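Clenach opens second desktop refurbishment line at Faltunia depot

Refurbished computers for schools, libraries and small offices to be supplied from April

Clenach, the regional computer reuse company, has opened a second refurbishment line at its Faltunia depot. The line handles desktop computers retired by offices and public bodies, and raises the depot's yearly capacity from 740 units to 2,000.

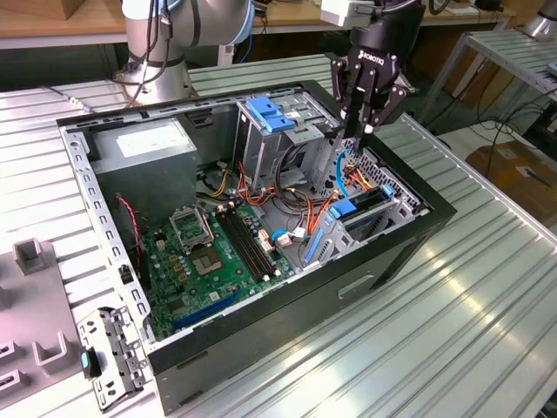
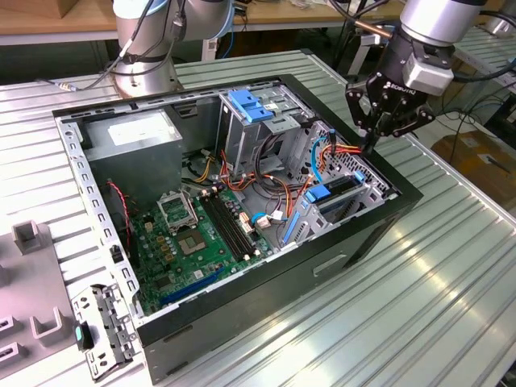 Desktop computers with the case open, power supply and motherboard in place.

The new line works to the same written procedure as the first. Each computer is given a stock number on arrival and its drives are taken out before any other work is done. Drives are wiped and the result is recorded against the stock number. A drive that does not pass the wipe check is shredded, and the customer receives a certificate covering both outcomes.

Computers are then sorted into grades. Grade A units need cleaning and a fresh operating system only. Grade B units need one or more parts replaced, most often memory, a fan or the clock battery. Grade C units are taken apart for spares, and what cannot be reused is sent to a licensed metals recycler. Clenach expects some 4 in every 10 units received to fall into Grade B, a larger share than in previous years, as offices are keeping their equipment for longer.

Testing takes place after assembly. Every Grade A and Grade B unit is run under load overnight, with processor temperature, fan speed and memory errors logged. A unit that fails is returned to the bench once. After a second failure it is moved to Grade C.

"The first line was full for most of last year and collections were being booked nine weeks ahead," said Marwan Sayegh, operations manager at Clenach. "The second line brings that down to three. We have not changed the test or shortened it."

Stock records for both lines are held in Clesia, the company's own tracking software. Customers can log in to see where their equipment is in the process, which drives have been wiped and how many units have been passed for resale. The present version adds a weight report for parts sent to recycling, broken down into steel, aluminium, circuit boards, cable and plastics. The report can be saved as a spreadsheet.

Refurbished units will be sold through the Kanaan trade counter and by direct order. All carry a guarantee of 2 years on parts – previously one year – and are supplied with a mains lead. Monitors, keyboards and mice are priced separately. Schools and public libraries may order in batches of five or more at the lower rate.

"Most buyers ask about three things: the age of the processor, the amount of memory and what happens if it breaks," said Issa Chidiac, who manages sales at the Kanaan counter. "Those are now printed on the label of every unit, along with the stock number."

Clenach does not accept cathode ray monitors, printers or loose batteries at Faltunia. Laptops continue to be handled at the Kanaan site. Collection is free for 20 desktop units or more, and smaller loads may be brought to the depot between 8am and 4pm on working days.

ENDS

Notes to editors

Clenach collects, refurbishes and resells office computer equipment. It has sites at Faltunia and Kanaan.

Clesia is the stock tracking software used at both sites. It is not sold separately.

Press enquiries should be addressed to the Clenach press desk at the Faltunia depot.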